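Sorting Household Donations at a Reuse Center
Project report, Waste and Materials course
Inese Urbonaitė

1. Background

Most people who give things away never find out where they go. A box of old kitchen items is dropped at a door, and after that it is somebody else's work. For this project I looked at what happens in the next few hours. I wanted to know how much of a mixed donation can be put back on a shelf, how much is passed on for materials, and where the time goes.

The site I chose is the reuse center in Nallberg. It is in a former dairy built in 1954, with a loading door on the street side and a shop at the front. The center takes clothing, kitchenware, toys, books and small furniture. It does not take mattresses, paint or large appliances.

2. Method

I followed 200 items through the sorting room in July. An item was counted when it was lifted out of its box or bag. Sets were counted as one item if they arrived tied or packed together, so a stack of matching plates was one item and a pair of shoes was one item. Loose cutlery gave me trouble, and in the end I left it out.

For every item I wrote down the category, the condition on a three-step scale (good, usable, poor) and the destination. The possible destinations were shop, repair, materials and waste. I also wrote down whether the sorter had asked another person before deciding.

I did not open sealed boxes myself or take part in the decisions. The staff knew what I was recording, which may have made them a little more careful than usual.

3. How the sorting works

Donations are weighed at the door and moved inside on carts. The first sort is by type only. Textiles go left, hard goods go right, and anything electrical goes on a separate table to be tested. The second sort is by condition and is slower, as each item has to be handled and turned over.

The center uses a label system called Lollonex. Each label has a color for the week and a letter for the department. Items that have been in the shop for too long can be found by color and marked down. Before this system was brought in, prices were written on masking tape, and older stock was hard to pick out.

Mixed household goods are the hardest group. Soft and hard items come in together, and a small toy or a lid is easily missed under a blanket.
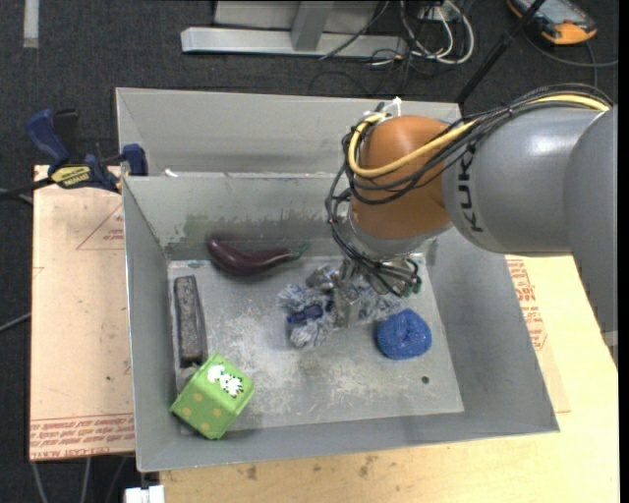 Figure 1. Mixed household objects in a metal bin, with a robot arm above.

4. Results

Of the 200 items, 100 went to the shop. Another 36 were sent to repair, and the remaining 64 were split between materials and waste. I have not given separate numbers for those two because the bins were sometimes combined at the end of the day before I could check them.

Books and kitchenware did best. Almost everything made of plain glass or steel was accepted if it was clean. Toys were less predictable. Soft toys were turned down if they had a strong smell or an open seam, and board games were turned down if the box was missing, even when the pieces were all there. One sorter told me she would keep a game without a box if she recognized it, so the rule is not applied the same way by everyone.

Textiles had the most items in the "usable" group. These are things that could be worn but probably would not sell. The center sends them to Nondska, a regional textile handler, which collects every Friday morning.

The sorters asked for a second opinion mostly on electrical goods and on items that might be worth more than the usual price. A Hosoda radio was passed between three people before it was put aside for testing.

5. Discussion

I had expected damage to be the main reason for rejecting an item. Dirt and missing parts came up far more often in my notes. A pan with dried food in it takes longer to clean than it is worth in the shop, and a coffee maker without its jug is hard to sell at all. A short notice at the loading door asking people to wash items and tape the parts together would cost very little.

The second sort was where work piled up. There is only one long table for hard goods, and when two large donations came in on the same afternoon, carts were left standing in the hallway. A second table would fit along the wall by the old cold room if the shelving there were moved.

6. Limits of the study

The sample is small and covers a single summer month. Staff said that winter brings more coats and bedding, and that the weeks after the holidays bring more toys. My condition scale was also rough. I changed my mind about the line between "usable" and "poor" during the first day and had to go back over my notes from that morning.

I did not follow items after they reached the shop, so I cannot say how many were sold. The label colors would make that possible for another student, starting from the department sheets kept in the office.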